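Ticket: Round spot in carpet, Irnell room
Opened by: Tala Atallah
Assigned to: Macario Zepeda
Priority: medium
Status: waiting on parts
Opened: May 23, 2024

Problem

Small dark round thing in the gray striped carpet. Either a hole or some kind of floor fixture, can't tell from standing up. Caught my heel near there this morning, didn't fall. Chair wheels also catch, same area I think. Can somebody look before the Wareo people come in for their session.

Also the carpet looks streaky to me, but that may just be the pattern - it has fine lines going everywhere, some straight, some diagonal. Hard to say what's dirt and what's carpet.

Already tried

Vacuumed over it twice. No change.
Wiped with damp cloth. Nothing came off on the cloth.
Looked for a lid or cover behind the door, in the cabinet, in the hall. None.

Reply - Macario Zepeda

Is it a hole all the way thru or is there a plate in it? The old floor plan shows 2 floor outlets in Irnell, both supposed to be capped. If it's a cap it should sit flush. If it's a cut in the carpet that's a Sial job, not ours, they laid the tile.

Need a photo with the carpet in it. Spot is small so please don't crop.

Reply - Tala Atallah

Attached. Spot is at the extreme top left, only part of it got in. Stripes show up ok.
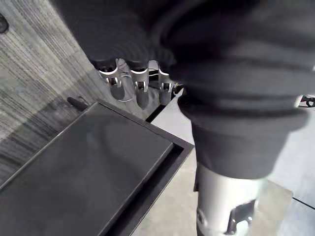
Reply - Macario Zepeda

Thanks. Can't call it from that, round and dark is all I get. Stripes look like pattern to me, different grays. I'd leave the cleaning alone for now. Going up with a flashlight and a tape.

Site visit notes (M.Z.)

Floor outlet, not a cut. Cap missing, ring still there.
Ring stands a little proud of the carpet on one side. That's the heel catch.
Power to it is off at the panel, checked and tagged.
Opening is almost 90 mm across the ring. Standard cap in our drawer is too small, fell strait in, had to fish it out.
Second outlet by the window is capped and flush, fine.
Carpet edge around the ring a bit frayed. No glue needed yet.

Temporary fix

Low rubber cover taped over it, beveled edge. Please don't lift it to see underneath. Tables stay where they are, chairs to the other side if possible.

Reply - Agnes Sundqvist

Skadari has the cap, part 19 on their floor box sheet, gray or brass. Which? Georges Harb signs for anything over 30 dollars and this is under, so just tell me the color.

Reply - Tala Atallah

Gray pls. Brass would look odd on that carpet. Rubber cover is holding, walked across it a few times, no catch.

Reply - Agnes Sundqvist

Gray ordered. Put Raghda Awad down for delivery, I'm out. Ticket stays open til Macario has the cap screwed in and the ring pulled level.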